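The Cable Should Have Been on the Checklist

In February one of our arms at Zinari stopped during a cloth-handling run and would not restart. The fault log gave code 402, wrist overload. Our integrator, Byun, replaced a sensor and closed the ticket. The same code came back 13 days later.

The second time we looked at the work area before the arm. A loose cable was lying across the route to the cloth. It had hooked on the wrist and pulled until the joint tripped. The sensor had been fine all along.

I think we put too much faith in fault codes. A code says what the machine felt. It says very little about what was in its way, and a thin black line over a shiny surface is hard for a small wrist camera to read. Reflections make it worse. A polished panel can show flowers that are somewhere else entirely.

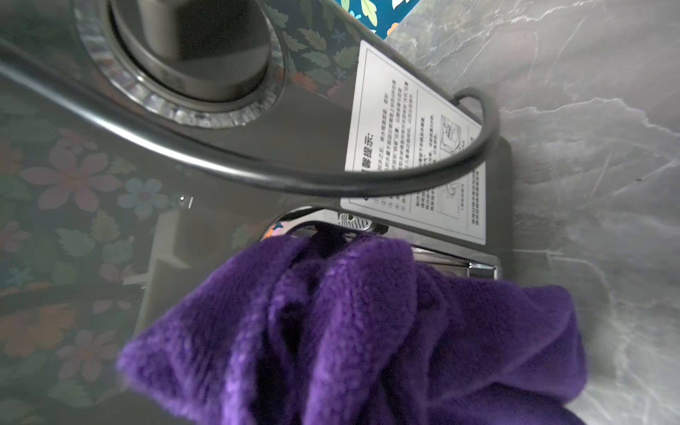
What I would change

Cables belong on the pre-run check, next to the stop button and the gripper pads. Ours had more than 4 pages and did not mention them once. The people who wrote it were thinking about the robot – the room was left to whoever came in first.

I would also stop letting a ticket close on a part swap alone. Brikatura, who supply our grippers, ask for a view from the wrist with every overload report. It takes three minutes. Byun calls that extra paperwork, and I disagree. We paid for a sensor we did not need and lost two shifts.

The Ilau site still uses the old list.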